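Friday, late. Rewrote the pose filter in Skorkura this morning. Timestamp drift between the two grippers is down to 16 ms, and replay of all 659 episodes finishes without a crash. Ilham still wants the planner to reject grasps on cans lying on their side; I left that switch off.
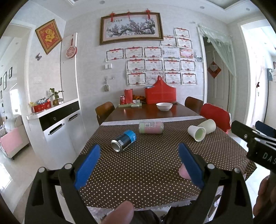
Why does the left track jump at startup? The filter takes its first pose before the map has settled, so I now drop the first 30 samples.

Merged at 6:40. Gunn build still red, same linker error.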